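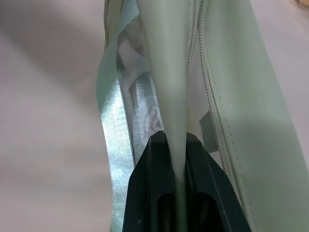

July 17, 2019

Back from Cukley late, feet killing me. Writing this before I forget it all.

Zipper day. Whole day, one pouch. The green one with the see-through front and the shiny strap. Wrist camera gets you so close it's all folds and zipper teeth. One strip of cloth pinched between the black fingers, going straight down the gap. Looks easy from there. A pinch is the easy half though. You still have to know which bit of cloth you've got, and the zipper curves away to the right and the fold next to it is the same green as everything else. I'd use my thumb. I wouldn't even look.

Tried it at home tonight with my own toiletry bag, eyes shut, kettle going. Four seconds maybe. Then tried it with kitchen tongs, one in each hand, and swore at it until I gave up. So there's my answer on whether the arms are stupid or the job is hard.

The log says 79 tries since we got to the pouch. Didn't write down what I'd call a good one, should of done that on the first morning. Is it good if the zipper moves? If it opens all the way? If the stuff inside stays put? The Prokopenko notes just say "opens bag." Thanks.

Mom asked on the phone if it can do laundry yet. Told her no. She said what about dishes. No. She said what does it do then. Said it's learning to open a bag and she laughed for a good long while. 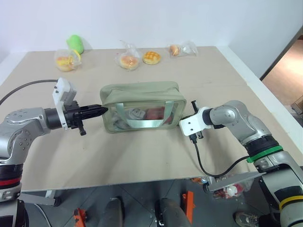
Bag from both sides

Two arms now, one from each end of the table. Left fingers just touching the pouch, right ones close by and pointing at it, not holding. I like that moment, before anything can go wrong. A person would've pulled the bag over, squashed it against their stomach and yanked. Arms don't have a stomach. Every time I pack a lunch now I notice how much I lean on things.

Clear window on the front helps me, not sure it helps the arms. Shiny stuff is bad news for cameras, Culturix people say so every week. Same goes for the clear bags with the buns in, along the wall. The pineapple-looking one with no bag on it seems much kinder. Want to do groceries after this, soft stuff first. Got hungry looking at them all day. Had a real one from the bakery on the way to the bus, sesame.

Money and so on

Laltirora wants a shop-floor demo in March. Packing returns, bags in, bags checked, bags shut. They talk about up to 900 bags a shift. I kept my face still. One pouch, guys.

My guess tonight – wiping a flat table, sure, soonish. Boxes, yes. Anything made of cloth with a zipper on it, years. Would love to be wrong, I hate folding.

Tomorrow: write down what counts as "open." Ask abuot softer finger pads. Call mom back. Buy milk, forgot again.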